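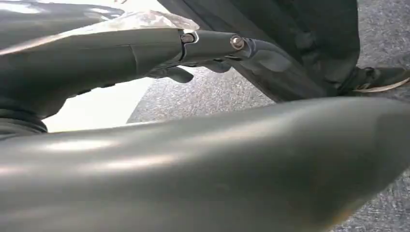
1/
I work reception at the Hofstetter in Stusen. It has 130 rooms and a front desk that has been staffed day and night for as long as I've been there. We're getting a robot for the key cards. A few people asked me what that means for the staff, so I'll put what I know in one thread.

2/
The supplier is Clultora. Their name for the robot is Jason, and management uses it. On shift we mostly say "the arm", even though there's a second one.

3/
What it's meant to do: pick up a card, hand it to the guest, take cards back at checkout, put them in the tray. It doesn't do payments, passports, complaints or the phone. Those stay with us.

4/
We got the plan on paper on 28th January. It was two pages, one of them a floor plan. The page with words on it said "no compulsory changes to contracts before May". Everybody read that line first and then read it again.

5/
What changes on paper is the late shift. At the moment two of us are on until the last arrivals are in. The plan has one person and Jason. The other person moves to what they call guest support, so luggage, lost property, walking people to the lift, and sorting the breakfast list for the morning.

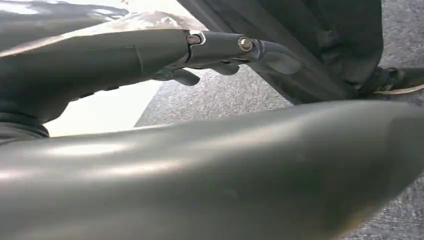
6/
Andri Gruber replied to the last post that guest support is just a porter's job with a new title, and asked if it comes with a porter's pay. It's the same pay as reception. I asked for that in writing and I have it. What I don't have is anything saying how long it stays the same.

7/
My own view is that handing over the card was never the work. It takes a few seconds. The work is that while you're doing it you look at the person and see that they've been travelling all day, or that they want the quiet side, or that they haven't understood where the lift is.

8/
If I'm standing next to the arm while it hands over the card, I can still do that. If I'm down the corridor with someone's suitcase, I can't. I said this at the staff meeting and it was written down.

9/
Training so far has been short sessions at a desk, one of us at a time. You learn where to keep your hands, how to stop it, and what to do when a card ends up on the floor. The answer to the last one is stop it first, then pick the card up. I got that wrong the first time and was told so.

10/
Things that have to be different on the desk for it to work: the cards go in slots, never in a pile. No pens in the slots. No sticky notes on the tray. Anyone who has seen our desk at the end of a late shift will know this is the hardest part of the project.
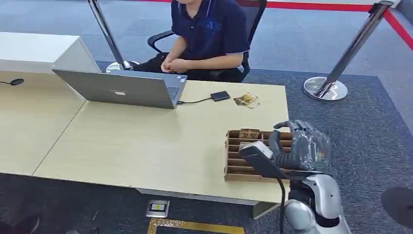 Card tray, laptop, arm.

11/
The laptop stays where we can reach it. In the first drawing it was on the far side of the tray, so you'd have been leaning across the arm to type a room number. One of the night staff spotted it and it was moved. That's the one change I can point to that came from us.

12/
Paperwork: there's a fault sheet. Every stop gets a line with the time, what it was doing and who stopped it. The sheet has 41 lines and I've asked for a longer one. I've also asked that the "who" column isn't used for anything else. People won't press stop if they think it's being added up against their name.

13/
Taking a card back is the part I'd want every new starter to practise. You hold the card out, it closes on it, and you let go once it has a grip. Let go early and you're picking it up off the carpet. Hang on too long and you're both pulling at it. I count to two in my head. Colleagues have other methods.
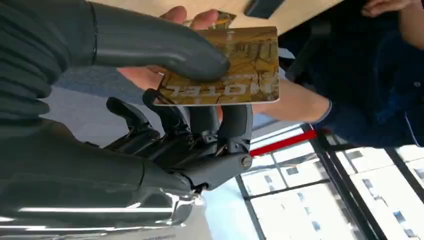 14/
Guests, since that was the other question. They'll be able to ask for a person, and there will be a sign saying so. I don't know yet where the sign goes. I'd like it before the desk and at eye level, so people see it while they're still in the queue.

15/
What I'd still like answered: who covers when the one person on lates needs a break, who clears a fault at night, and what happens to the two part-time contracts that run out in May. The first has been "noted". The other two haven't had a reply.

16/
I've got no complaint about the Clultora people. They answer what they can and say when it's one for the hotel. My questions are for the hotel.

17/
Next staff meeting is after the rota comes out. I'll add to this when I have the late shifts in front of me.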